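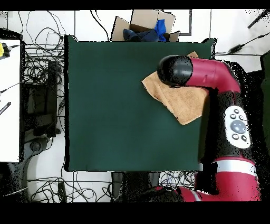 Why can a gripper stay clamped on a cloth after a protective stop?
The brake on the Darus finger drive holds whatever force it had when the arm stopped, and it won't let go until somebody clears the fault and sends a fresh open command.

Darus Soft-Goods Gripper, rev C (with replacement brake board)
Sold and serviced by Hosgate
Part no. DSG-120-C
In stock - ships from Nurkport

Hi, Hannelore Engelhardt here. I look after the gripper line at Hosgate, and I've rewritten this page because the old one skipped over the clamping fault and a few of you rang me up, quite rightly, to complain.

So, the fault. On rev B units the brake board could miss the release signal if the arm went into a protective stop while the fingers were pushing down on fabric. You'd clear the stop on the pendant, the arm would happily start its next move, and the fingers would still be shut. With a towel that mostly means a dragged towel. With a towel caught on the table edge, it means the arm pulls against the table, stops again, and now you've got two faults in the log and no clue which came first. I spent most of March looking at logs like that!

Marwa Fawzy on our bench finally got it to repeat. She ran 139 stops on one unit with the fingers pressed into folded terry cloth, and the release signal went missing on 40 of them. Same unit in open air, fingers touching nothing, and it behaved perfectly. That's why our old outgoing test never caught it (the old test was all open air, I'm a bit embarrassed to say).

What's different on rev C
New brake board, which waits for the fingers to confirm they've moved before it tells the arm it's ready.
Fault code 114 now shows on the pendant if they haven't. Rev B showed nothing at all.
Manual release screw moved to the outside of the housing, so you can reach it without taking the cover off.
Maximum grip force is unchanged at 120 N.
Same mounting plate and same cable as rev B.

If you've got a rev B
Please don't run it on fabric with people inside the reach of the arm. I know plenty of you work right beside the table, sorting and straightening between picks, and that's exactly when a dragged cloth or a sudden second stop can catch a hand. The board swap is free for any rev B, whatever the warranty says. Send us the serial number off the housing and we'll post the board with a return satchel for the old one. It's four screws and one connector, and Gil-soo Ji has written up the steps on a single sheet that comes in the bag.

Freeing a stuck cloth
Leave the arm stopped and lock out the power. Don't tug at the cloth - if the fingers let go all at once your knuckles go straight into the table edge. Back the release screw off two full turns, slide the cloth out sideways, then do the screw up again before you power on. On rev B the cover has to come off first. Check the finger pads afterwards for lint packed in behind them, as it'll give you a false closed reading.

Does it fit the Yeom wrist adaptor?
Yep, all colours and both lengths. Ju-won Byun asked about the older adaptor with the offset bolts, and that one needs the spacer kit, sold separately.

Page updated 8 June 2023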